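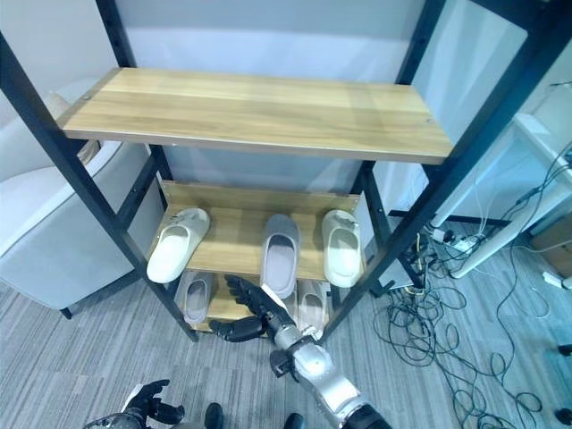

Notes for the library talk, February. Doors 6:30, start at 7. Bring the mug, the two maps and the jar of dried peas.

**Opening (5 minutes, no slides)**

Good evening, thank you for coming out in this weather! My name is Chibuzor Wike and I have been walking the old Kendholm railroad line for longer than my knees would like. Tonight I want to talk you into doing it too.

Ask: who here has crossed the line without knowing it? Wait for hands. If you've ever driven to the Evham feed store, you have. There's a dip in the road just before the turn, and that dip is the old grade crossing. Every time I go over it I say "bump" out loud, and my family has stopped reacting.

**Where it came from**

Put up the first map.

The line opened in 1906 – careful, say the year slowly, last time people in the back heard 1960. It was built to bring peas and beans down from the farms to the cannery at Evham. Passengers were an afterthought. They rode in one car hooked on at the end, and if the peas were late, so were you.

Pass the jar around here. Rattle it first.

The full length was 20 miles, with 5 stops. Read them off the map from north to south, and take your time over Flutelo, people love that name. I've heard three explanations for it. My favorite is that the surveyor was a musician and had terrible handwriting. I can't prove a word of it, and if anyone here knows better, please grab me at the break.

**The station agent's ledger**

This is my favorite part, so don't rush it!

The agent at Flutelo kept a daily ledger, and a good chunk of it survived in a farmhouse attic. He was supposed to write down freight and fares. He did that, but he also wrote down the weather, who was courting whom, and what he thought of the coffee. Read these three:

- "Rain. Peas 55 sacks. Mrs. H's goat on platform again."
- "Clear and cold. No passengers. Read newspaper twice."
- "Train late. Told everyone it was on time and they were early."

Pause for the laugh on the last one. (If there's no laugh, go straight on to the tickets.)

He numbered every ticket he sold by hand. The last number in the book is 1,906, and yes, that matches the opening year, and yes, I jumped out of my chair when I saw it. Pure chance, I'm sure, but what a thing to find on a rainy afternoon.

**Walking it today**

Second map. Hold it up high, the projector washes out the green.

Start at the Evham end. Parking is easier, and you get the long flat stretch through the willows while your legs are fresh. Things to look out for:

- the stone culvert, best seen from the downstream side
- mile posts, mostly leaning, some with the paint still on
- apple trees right beside the track bed – I like to think they grew from cores thrown out of the window
- the platform edge at Flutelo, under the brambles

Wear boots after rain. The cut past the culvert holds water well into spring, and I have lost a shoe there. Tell the shoe story only if we're running ahead.

The stretch beyond Flutelo crosses the Ververidis farm. They're happy to have walkers, but shut both gates, and keep dogs on a leash when there are lambs.

**Questions, then the mug**

Likely ones: can you bike it (the first half, yes), is there any track left (one short piece behind the cannery), will the trains come back (no, sorry!).

Finish with the dining mug from the passenger car. Let people hold it. Get it back before the chairs are stacked.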